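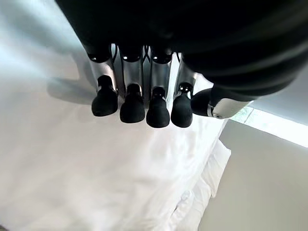
利加·梅吉(Līga Mägi)一开口就停不下来。我们约在邓德姆(Dundham)的一家小书店见面,她刚从河边走过来,靴子上还沾着泥,背包往椅子上一扔,就翻出一本边角卷起的笔记本给我看。“这本跟着我走完了全程,3,808公里!”她说,“有几页泡过水,字都化开了,可我还是认得出来。”

她的新书《沿岸》写的就是这趟徒步:从入海口出发,逆流而上,走过八个国家和地区,前后用了13个月。读过她上一本骑行游记的人会发现,这回节奏慢多了,有时整整一章只写一个渡口。“骑车的时候,你看见一位老人在补网,等你想停,已经过去两百米了。走路就不一样,你跟他打招呼,他请你喝茶,一个下午就没了,真好!”

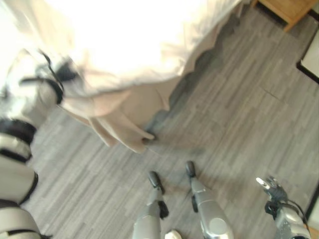 说到写作,她的习惯很有意思。白天只记名词:鸟名、地名、菜名,还有别人的原话,晚上到了住处再把它们串成句子。她带过帐篷,第四周就寄回家了,后来大多借宿在沿河人家。书里我最喜欢的一段,写的正是一间客房,她坐在地板上写日记,背靠着床,米色的床裙一褶一褶垂下来,隔壁传来主人一家争论明天会不会下雨的声音。她说那一页几乎没改过。“好些读者写信来,说就想住进那个房间。”

我问她最难的是哪一段。她想了很久,说是六月的沼泽地,蚊子多得没法张嘴说话,四天里只走了平时一天的路。但她讲起这一段时眼睛发亮,又说到清晨的雾、苍鹭,还有一个撑船的孩子坚持要教她唱歌(她当场给我唱了两句,店员都回头看)。

今年她开始带着这些故事到处演讲,配上自己画的地图和沿途录的声音。我听过一场,灯一暗,先是水声,然后是桨声,全场安静极了。

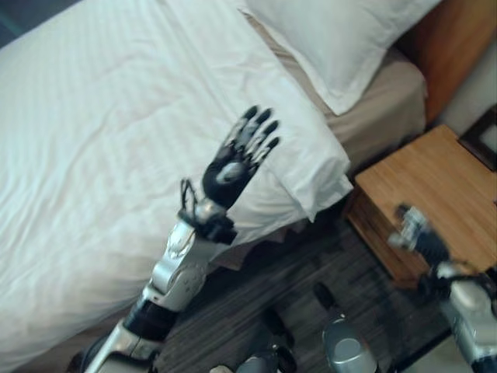
哈洛加瓦内(Hendrik Hlongwane)也在那一场,他后来告诉我,最打动他的倒是提问环节:有人问她怕不怕一个人走,她没有讲大道理,只念了一串沿途收留过她的人的名字,念了好几分钟。

利加听我转述,笑了。“那份名单我每场都念,一个也不能漏。”她已经在计划下一趟,这次想沿着一条干涸的古河道走,地图还没找齐,向导倒先找好了。临走前她又从书架上抽出两本别人的游记硬塞给我,说非读不可,其中一本我当晚就读到了凌晨。

《沿岸》现已在各书店有售,邓德姆的分享会将于2025年11月21日举行,现场会播放几段书里写到的录音。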